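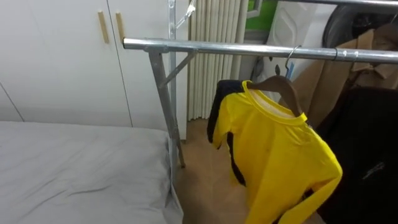

HAMILTON, Ont., May 11, 2021 – Arnance, operator of 147 furnished long-stay suites in southern Ontario, announced today that it is handing one of its least loved jobs to a machine. Starting in July, the Somari garment handler will take over the hanging of returned laundry in the company's Garrido building, a task that has until now been done by room attendants at the end of a shift, with their arms over their heads.

The job is simple to explain. A guest's clean clothes come back from the laundry room and have to be put on a rail, on hangers, facing the same way, without ending up on the floor. Anyone with a teenager will know that this is harder than it sounds.

Somari was developed by Juvach, a small automation firm based in Guelph, and was tested over the winter in a furnished suite at the Garrido building. The suite was set up the way guests tend to leave one, with a bed close to the rack, coats already on the rail and bags parked wherever there was room for a bag. Juvach had offered a tidy laboratory at no extra charge. Arnance declined, on the grounds that none of its guests live in one.

During the trial the system handled 664 garments. T-shirts and button-up shirts went well from the first week. Long-sleeved tops took longer, as the sleeves like to fold in behind the body and bring the neighbouring coat along for company. Dark clothing hung next to other dark clothing was a problem for the vision software until March, and for several attendants it remains one. Silk is excluded for the time being. So are kilts, after a discussion with a guest that Arnance considers closed.

A bright yellow shirt became the standard test piece at an early stage and has been hung more often than any other garment in the program. Juvach reports that it has kept its colour.
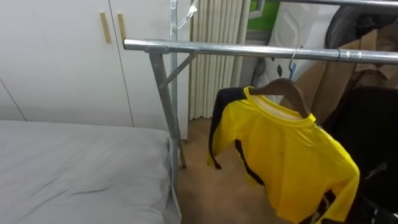 One attendant at the Garrido building, asked for an opinion before the announcement, replied that the shoulders were grateful and the rest was still making up its mind. The machine was slow, the attendant added, but it had yet to call in sick on a long weekend, and it did not use up the good hangers first.

Arnance is aware of what people usually hear when an employer says "automation". No positions will be cut at the Garrido building as a result of the rollout, and 100 per cent of current hours will be kept. The time freed up goes to mid-stay suite visits, which guests have been requesting for years, and to minor mending, which attendants have been doing for years without it appearing in anyone's job description. It will now appear in theirs, with a pay grade to match.

Three attendants have completed training as Somari leads. Their duties include loading the cart, checking the finished rail and stopping the machine when it becomes interested in a handbag. Leads may also overrule it at any time and hang the thing themselves, an option that was used freely in the trial and will stay in the operating procedure by request of the staff.

Guests keep a say in the matter as well. Somari will enter a suite only with a lead present, and guests who would like their laundry hung by a person, or left folded on the bed as before, can tick a box at check-in.

A decision on other Arnance buildings will follow after the first full season at Garrido. The elevator there will be serviced beforehand, as the cart and the elevator door have so far failed to reach an understanding.

Media inquiries may be directed to the Arnance communications office in Hamilton during business hours. Visits to the test suite can be arranged. Visitors are asked to leave their coats at the front desk, where they will be hung up by hand.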